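**Two new arms on the packing floor at Cultwood**

The fruit room at Cultwood got louder on Thursday, mostly from people cheering. A pair of robot arms has joined the snack-pack line at the Mernthorpe site, and the crew that used to open every zip bag by hand has been crowding around to watch.

The line sends out 800 fruit packs a day to offices and schools. Until this month, each bag was pulled from the pile, pinched open, filled and sealed by one of 20 packers, many of whom went home with sore thumbs. "Opening is the worst bit – the film sticks to itself and you end up picking at it with your nails," says Aidan Moynihan, who has packed here since the old building on Hornard Road. "I did 41 in a row once without dropping one and they gave me a doughnut."
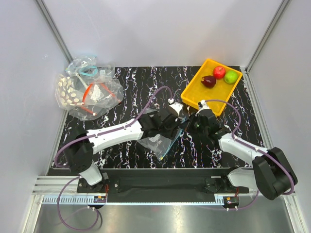 *The two grippers meet over a clear zip bag, with apples in the yellow bin behind them.*

The arms are taking a share of the bagging, and what's really exciting is what that does for the rest of the room. Packers now rotate off the bags every 2 hours and onto sorting, where a good eye for bruises matters, or onto the new job of running the arms. Moynihan was first to sign up for that training and already has opinions about how the bags should be stacked. He has put them in writing, twice.

No one's hours have been cut, and the early shift still starts at 6 a.m. Next up is the berry line, where the fruit is softer and the bags are smaller. The crew there has asked for a demonstration before anything is moved in – it's set for February, during the morning break, and packers from the other lines are welcome.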